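Thu 20 March

My tea has gone cold twice while I looked for a pen, so I had better get on with it. What a good, tiring, crumb-covered day. Melina Liapis came in before me and had already turned the Nundell room upside down, which I say with love, because I had asked her to. For weeks we have been teaching from the same bare table, and the policy (we call it Dendis now, after a long argument over lunch) has grown so used to that table that it sulks anywhere else. So the plan for this round was cloth, and plenty of it! Gingham, roses, dots, whatever she could find, laid over chairs as well as tables, so that nothing sits quite flat.

I was doubtful about the chairs. I have gone on record in this very notebook, back in January, saying that a soft surface would only muddy things, and I am glad I wrote it down because now I have to eat it. We recorded 246 demonstrations on the old table and 70 on the cloth, and on a surface it had never met, the model trained on both sets did better than the one trained on the table alone. It managed 9 more clean pickups, over 96 tries with each model. I know that is a small thing to be so pleased about, and Styliani Pappas said as much in her kind way, and then she went and told the whole corridor herself.
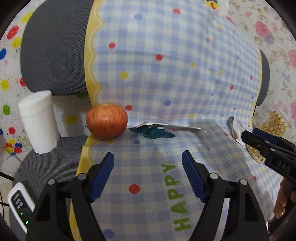 4 min read

The foil is what I keep turning over in my mind. An apple is an easy friend, round and red and the same from every side, and I could happily do apples all afternoon. Foil is thin and shiny and crumples however it likes, and it takes both hands to deal with, one gripper for the silver and the other ready over the cloth. I find I hold my breath when I close the blue pads, and Melina says I lean in as well, which can't be good for my back or for the data. We agreed to do it slower tomorrow and to let the bad tries stay in the set with a label, as Fadden does with theirs.

Styliani thinks the gain comes from the patterns and has little to do with the bending of the cloth. She may well be right. Dots and checks and big green letters saying HAPPY give the model plenty to be confused by, and perhaps it has simply learned to stop caring what lies under the apple. To find out we need a plain gray cloth on the same chair, then the gingham pulled tight over a board, and the same objects for each. I drew it all up as a grid on the back of the Balaskas delivery note and then nearly threw the thing away with my sandwich paper.

Must remember to write the starting positions down properly this time, and to bring clothespins for the board. Melina wants to put the gold mesh thing in every layout from now on. I said yes before thinking about what it will do to my grid, and I suppose I shall be redrawing it over breakfast.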